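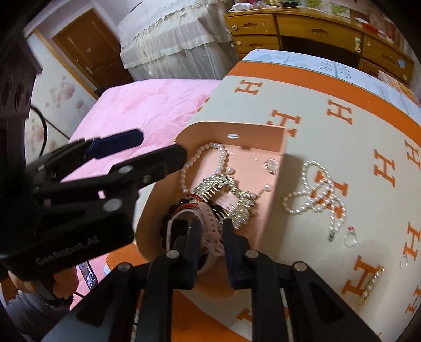 When two car companies say they are "joining forces," be a little suspicious. It sounds like superheroes teaming up. Most of the time it means they have agreed to share the cost of something expensive. Sharing can be a fine idea, but you should always ask what is being shared and who gets the better half. Say you and a friend own one pink tray of jewelry together. Who keeps it at home? Who decides which pieces to sell? If you never talked about that, "we share it" doesn't tell anyone very much. Car companies have the same problem, only with bigger trays.

So what do they share? Very often, it's a platform. A platform is the bottom part of a car that you hardly ever see: the floor, the places where the wheels attach, and the space where the engine or battery goes. Designing a new one takes years and a mountain of money. If two companies use the same one, each pays less. Then they put different bodies on top and different badges on the front.

Let's use two car makers called Bendico and Grerirmont. Bendico makes a small car called the Rey. Grerirmont makes a small car called the Duvside. The ads for the Rey show a family at the beach. The ads for the Duvside show a man in a nice coat driving through a city at night. You would think these cars had never met.

Now look underneath. Same floor. Same brakes. Same steering parts. If you laid 100 parts from each car on a garage floor, only 15 of them might be different, and those would mostly be the ones you can see: lights, seats, the steering wheel cover, the badge.
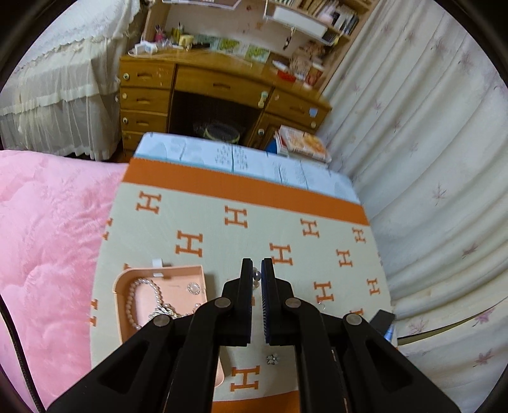

Is that cheating? Not by itself. Shared parts can be good parts. A brake that goes into two kinds of car may get tested more, and it can be easier to find a new one when the old one wears out. Trevor Marsden has fixed cars for 40 years, and he says he likes it when he can order one part for both. "Saves me a shelf," he told us.

But he also told us to watch the price. Sometimes the car with the fancier badge costs a lot more. Maybe it has thicker seats and quieter doors, and maybe that's worth it to some people. Maybe it's mostly the badge. The ad won't help you decide, and it was never meant to.

There's another catch. If a shared part has a fault, the fault is shared too. Both companies may have to call their cars back to be fixed. That's called a recall. One small bad part can send two different kinds of car back to the shop.

Try this the next time you're in a parking lot with a grown-up. Find two small cars with different badges and look at them from the side. Are the doors the same shape? Are the wheels the same distance apart? Pick 6 pairs and write down your guesses, then look them up at home. You will get some wrong – cars can look alike and share nothing at all.

And when somebody says a car is "all new," ask which parts.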